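Home | Talks | Notes | About

Fewer Clothes, Less Fuss: speaker notes, Cenmont evening talk

(Slide 1. Wait for people to sit down. Say hi, thank Olga for the projector.) 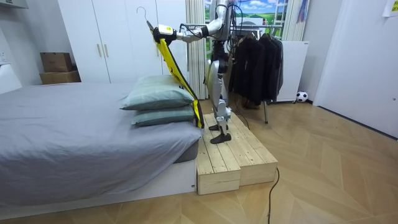
Constanza Benítez wrote to me after the last version of this talk that she'd cleared half her closet in one evening and bought most of it back by September, so could I please talk about that part? Yes! Fair point, and I'm starting with it tonight.

Okay, so my own number. When I finally pulled everything out, I had 397 pieces (socks included, don't laugh). I wore maybe the same pile over and over. Pause here, ask who has a shirt with the tag still on. Let them groan a bit.

(Slide 2.) The shopping part. I kept a list on the fridge for 6 months, every single thing I wanted to buy, with the price next to it. Added up, it came to $899. I bought two things off it, a raincoat and black pants, and I still wear both.

Tell the Cirnholm story if there's time – the wedding, the borrowed suit, the sleeves. Skip it if we started late.

(Slide 3.) What I do now:
- seasonal stuff goes in one bin under the bed
- anything that needs mending gets mended before laundry day or it goes
- hangers stay at the same number, so a new coat means an old one leaves

Ismael Miranda always asks about kids' clothes. Short answer, I don't know, mine are grown! Send him to Olga.

(Slide 4.) Swap table is by the door, open till we lock up. Shoes go on the floor, please.

Filed under: Home & Closet, Talks
Contact | © Alarcón Evenings | Back to top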